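Wednesday, late

Day 4 with the Tranine kit, on loan from Jesex until I either pay for it or mail it back. The brochure promised I'd be "collecting usable demonstrations within the hour." I was collecting screws from under the radiator within the hour, but fine.

The grippers themselves are good. I'll admit that even in a mood. They close when I close them and they don't pinch. The software is where my evenings go. It logged 358 clips today and kept 347, and it won't tell me what the other eleven did wrong. I wrote to support in Sedgwick and got back a link to the manual I was quoting from.

Tonight was stacking and carrying, which I already know how to do with my hands, for free. The price is 525 a month if I keep it. Buller's kit costs less, but the reviews all mention the hinge, and they mention it with feeling.

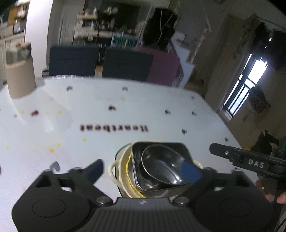
Tin, steel bowl and cream pot, all in one grip.

Wrists sore. Must ask Jesex whether the loan period counts weekends. Also buy dish soap.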